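Pollstead Clip Sealer Review: Four Months of Daily Use

I bought the Pollstead bag sealer in December after throwing out a full box of crackers that had gone soft in the cupboard. We are a household that opens things and forgets them. There are usually several bags going at once: chips, pretzels, frozen peas, coffee, rice, two kinds of cat treats. Rubber bands and clothespins had been doing the job badly for years.

The Pollstead is a small heat sealer with a hinged jaw. You put the open edge of a bag in the jaw, press down, wait for it to warm up and pull it along slowly. It runs on a built-in battery that charges by cable. The maker lists the battery at 846 mAh, an oddly exact number, and claims 2,000 seals before the heating strip needs replacing. I can't confirm the second figure. I am nowhere near it.

What's in the box

The sealer, a short charging cable, a spare strip of the nonstick tape that covers the heating element, and a folded instruction sheet. The sheet is thin but the drawings are clear. There is no wall plug, so you will need one of your own. There is a magnet on the back for sticking it to the fridge. Mine slid down a little every time the door closed, so it lives in the drawer with the can opener now.

How it seals

It depends on the bag. Thin, shiny snack bags are where it does best. On those I get a flat, tight seal nearly every time, and it holds when I squeeze the bag. Bread bags are harder. The plastic is so thin that the sealer melts through it if you move too slowly, and I ruined three before I got the speed right. Coffee bags with a thick foil lining need two passes. Paper bags with a plastic liner don't seal at all, and the instructions do say so.

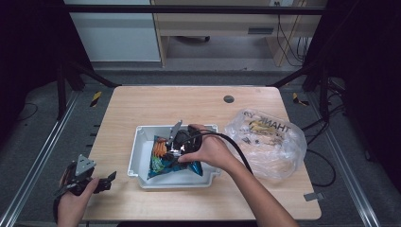

How long do chips stay crisp after resealing?

I had a bag of ridged chips last 2 weeks with no change that I could taste, and after that they were a little stale but fine to eat. Squeeze out the extra air first. The same chips with a clothespin went soft in four days.

The thing that took me longest to learn was wiping the edge. If there is salt or oil along the inside of the opening, the plastic won't bond there and you get a small gap. A dry paper towel fixes it. Frozen bags need to be wiped on the outside too, or the frost turns to water in the jaw.

Compared with others I have owned

Before this I had a Kustari, which takes two AA batteries and costs half as much. It worked for one summer. The lid spring got weak and I had to press so hard that my thumb hurt. Its seals were narrow and came open at the corners. I would not buy it again.

My neighbor Hjørdis Bråten has the Trandodex countertop model and let me use it for an afternoon. It makes a wide, strong seal across the whole bag in one press, with no pulling along. If you pack a freezer full of meat or beans, get that one. It takes up as much counter as a toaster, and for a half-eaten bag of pretzels I would never bother to get it out.

Battery and charging

A full charge takes a bit over an hour and lasts me close to a month. The light goes from green to red when it is low, and the seals get weak soon after the light changes, so charge it then. It can't be used while plugged in. That annoyed me twice.

Safety

The strip gets hot enough to sting. There is a sliding lock on the side and I would use it every time, especially if you have kids who open drawers. The lock on mine is stiff but has loosened up some.

What I don't like

The seal is permanent, so you cut the bag open again each time and it gets shorter. A family-size bag can take five or six rounds. The white case also shows stains. Mine has a yellow mark from curry powder that won't come off.

Would I buy it again? Yes, at the regular price. I've since ordered a pack of replacement tape, and it fits without trimming.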